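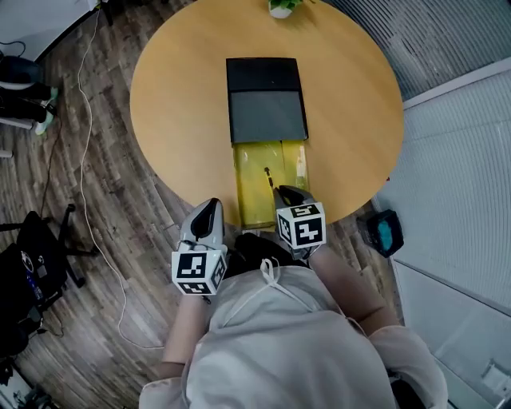
The Ferkumham hand gripper is an open, hand-held tool for recording how people handle everyday objects, built at home or in a shared workshop from printed parts and simple hardware. It is worn or held one in each hand, and it has no motors at all. The person using it supplies the movement, and software later turns that movement into something a robot arm can copy. A typical session needs little more than a table, a chair and an object worth handling, such as a black box with a yellow translucent tray that sticks out of one end. Each gripper carries a white cube printed with black-and-white square markers, and the black finger pads do the touching. The design began in the Ferkumham shared workshop and has since been copied, altered and happily argued over by builders in several other places.

Origins

The first version came out of a members' evening at Ferkumham, where a small group had built a desktop arm and wanted it to do household jobs. Steering the arm by joystick was slow and tiring, and a drawer that a child could open in a moment took several tries. The group decided to record human hands doing the job with the same kind of fingers the arm would use. The early grippers were made from kitchen tongs with foam taped to the tips. They worked surprisingly well!

A second version, with a printed body and a proper trigger, followed in August. Builders at Skurness, a smaller workshop with a strong interest in printing, redrew the body so that it could be made without support material. Most later copies go back to the Skurness drawings.

Construction

The body is printed in two halves and closed with screws. A trigger inside the grip pulls both fingers together through a short linkage, and a spring opens them again. The fingers end in curved pads, usually cast or printed in a flexible material. Pads are the part that wears out first, and builders like to keep a drawer of spares in different shapes – flat ones for paper and card, hooked ones for handles and trays.

The marker cube sits on a short post above the body. It has to be rigid, because any wobble shows up later as a shaking hand in the recording. The patterns are printed on matte paper or sticker sheet and glued down with great care. Glossy paper is a common beginner's mistake, as a lamp overhead can wash out a whole face of the cube.

A complete pair takes nearly 30 hours of printing on an ordinary home machine. Sanding the trigger slot and fitting the linkage takes an evening more, and it is a very pleasant evening if the holes line up.

Tracking

Each face of the cube carries its own pattern. When a camera sees one or more faces, the software works out where the cube is and which way it is turned. Using several faces helps when the wrist rolls and one of them drops out of view. Finger opening is worked out separately, either from small markers near the pads or from a sensor on the trigger.

The tracking program most often used with the design is Kourkoulas, written by workshop members and named after the street where its first meeting took place. It writes one line per camera image, and the files can be opened in any spreadsheet. That plain format has done a lot for the project's popularity, as newcomers can plot a hand path on their first day.

Typical tasks

Trays and drawers are favorites. They move along one line, so a mistake in tracking is easy to spot, and they call for both hands: one to steady the box and one to pull. Other common tasks include stacking cups, folding cloths, sorting pens and putting lids on jars.

The Skurness tray set, the best-known collection made with these grippers, holds 2,000 short recordings of trays being opened and closed. A later set of 3,000 covers lids and jars. Both were made in spare hours by members.

Variants

The Josenier variant has a longer grip and a lighter trigger, and was drawn for people with larger hands or sore wrists. It also moves the cube post forward – a change that some builders love and others undo at once. A left-handed trigger plate is included in the same files. Pads made for the original fit the Josenier body, but the springs do not.

See also

Desktop robot arms
Marker tracking
Flexible printing materials
Shared workshops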